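November 13, 2023

To: Marisa Sanna, Isaksson Fund
From: Jinfeng Jiang, Bunby Community Woodshop
Re: Second progress report, Shared Tables grant

Hi Marisa,

I've been looking forward to writing this one! When I sent the May report we had a leaky roof over the lumber rack and a waiting list I was a little scared to look at. The roof is fixed, the list is moving, and the evening classes are full through the end of the year.

## Classes

The beginner course now runs two evenings a week, 16 people per session, and we've added a Saturday finishing class that grew out of people hanging around after the other one ended. Everyone starts with a cutting board and goes on to a small side table. I was worried the table would be too big a jump. A few people did get stuck on the mortises, so we moved the joinery practice a week earlier and cut the talk on wood movement in half (my favorite part, sadly). The second group had a much easier time of it.

We had 17 sign-ups for the finishing class and took them all, which made for a crowded sanding bench but a very cheerful room. We'll cap it at 16 next time so it matches the others.

## Tables going out

The goal in our proposal was 100 tables for households moving into Durkik Street housing over the life of the grant. We are behind on that and I'd like to be plain about it. The roof repair shut the machine room for most of the summer, and dining tables take longer to glue up than I'd planned for. The side tables are on schedule. The dining tables aren't, and I think we'll need until spring to catch up.

Families can come in and pick their own boards now, which started by accident when one grandmother asked to see the stack. She spent the whole afternoon going through it with her grandson and chose the wildest grain we had. We've done it that way ever since. It slows down the milling a bit and it's worth every minute.

## Finish

We switched from the oil finish to a wiping varnish from Gristus. The oil looked lovely on day one, but two tables came back with water rings, and people with small kids need something they can wipe down without thinking. The varnish goes on in thin coats with a light sanding between. Dust is still a headache. We hung plastic sheeting around the drying corner and that has helped.

## Money

Spending is close to plan. Lumber ran over and blades ran under. We'd like your okay to move $200 from printing to sandpaper and varnish, as the flyers never got printed and the classes filled up without them. The full ledger is attached.

## Next

- Dining table glue-ups every Friday until we're caught up
- A second set of clamps, bought from the tools line
- An open evening for Durkik Street residents, date to be settled with the housing office
- Rewriting the beginner handout, which still describes the old oil finish

Could you come by for the open evening? I'd love for you to meet the students and see the drying corner in its plastic tent.

Thanks as always,
Jinfeng

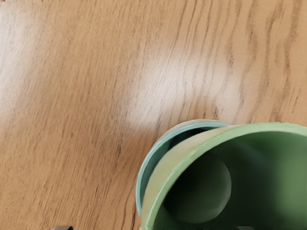
*Wood grain on a tabletop, with light on the glossy surface.*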